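Carbon Offset Labels Leave Shoppers No Wiser, Review Finds

PLOLTVILLE - Labels that promise a "climate neutral" purchase do little to help people understand what they are paying for, according to a review released in December by Rondov, an independent group that checks environmental claims made to consumers.

The review looked at 453 products and services sold with some kind of carbon offset claim, from parcel delivery to bottled water. Rondov asked one plain question of each: could an ordinary buyer, with 20 minutes and an internet connection, find out which project the money went to and what that project had done with it?

In most cases the answer was no. Many labels led to a general page about forests or wind power. Others led to a broker, which led to a second broker, which offered a contact form. A good number of the links were dead.

Rondov does not claim that every one of these offsets is worthless. The group says it had no way to judge that from the material on offer, and it doubts that the companies printing the labels had one either.

The review also included a survey of 800 adults in and near Ploltville. Respondents were shown the same shopping basket with and without a climate neutral label and asked what they thought the label meant. Nearly half believed the product had been made without any emissions at all. Only a small share described an offset in terms that its seller would recognize.

Surveys of this kind have limits, and Rondov's has the usual ones. People were asked what they thought, which is a poor guide to what they do at the checkout. The sample came from one area. The group is publishing its questions in full so that others can ask them elsewhere and see whether they get the same replies.

Firms that sell offsets often argue that a label, even a vague one, gets people thinking about the climate and so leads to bigger steps later on. Rondov looked for evidence of this in its survey and did not find it. People who said they often chose labeled products were no more likely to report driving less, insulating a home or cutting back on flights. They were a little more likely to say they had already done their part.

That last finding should be handled with care. It is a link between two answers on a form and may have other explanations. Still, it sits badly with the cheerful claims in the sales material, several of which cite no source whatever.

Two of the better known schemes in the review, Kjærgaard and Nikach, publish project lists, and both scored above the rest for that reason. Neither scored well on the next step. The lists give a project name and a country, but the yearly results are either missing or given as a single total for all projects together, and a total cannot be checked against anything. 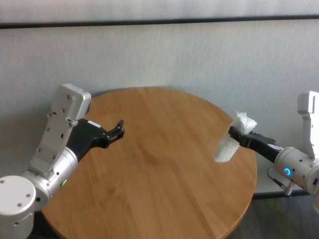 Rondov is asking for 3 changes. Labels should name the project that was paid. The seller should state how much of the price reached it. And the words "neutral" and "zero" should be dropped from packaging until somebody can show what they refer to.

The group is not hopeful that this will happen by choice. Voluntary codes have been announced in this field before, usually with a logo, and the labels in this review were printed by companies that had signed up to one or more of them.

The full review, the survey questions and the scoring sheet are available free of charge from Rondov's office in Ploltville and on its website. Companies named in the review were sent their scores ahead of publication. Replies received in time are printed at the back, unedited.

Press inquiries: Rondov press desk, Ploltville. Calls are answered until 5 p.m.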